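Plonda (gripper test bench)

Plonda is a test bench used to compare robot grippers and wrist cameras on soft goods such as shirts, towels and napkins. It was set up by the automation laboratory at Öztürkmen under the direction of Şükran Sarıgül, and its procedures are maintained there.

Layout

The bench consists of a brown table marked off with blue tape, with two arms working over it. The tape gives a common reference for placing garments, so that a trial with one gripper can be repeated with another. Tape is replaced after every 200 trials. Teach pendants are kept on a white work surface beside the table. 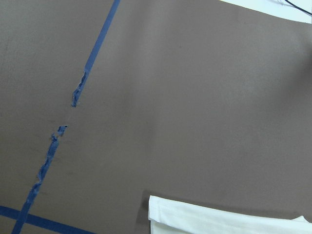
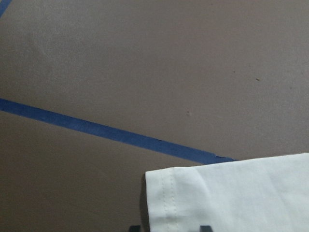
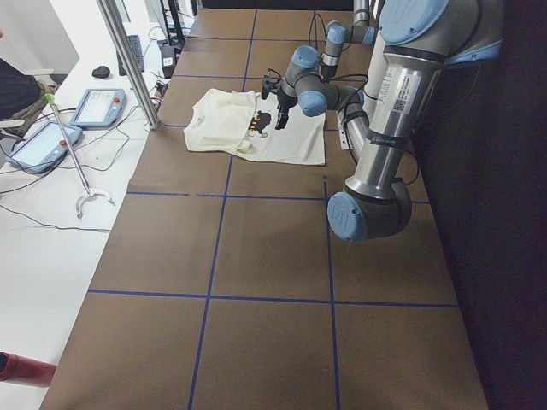

Two wrist camera views of white cloth on the taped table, followed by a fixed camera view with a T-shirt beneath the gripper.

Trial procedure

A trial begins with the garment laid in one cell of the grid. The gripper approaches a hem or corner, closes, and lifts the fabric 40 millimeters. A grasp is counted as successful if the cloth stays in the fingers for the full lift – slipping during the return is recorded separately. Wrist and fixed views are stored together under the same trial number.

Grippers compared

The first series set the Durnix, a two-finger design with narrow tips, against the wider Dornutier. Nearly 3,000 trials were completed on 39 garments. The Durnix performed better on single hems, while the Dornutier held bunched fabric more reliably. Results for thin napkins were inconclusive, and that part of the series is to be repeated in July.

See also

Cloth manipulation
Parallel gripper
Wrist camera calibration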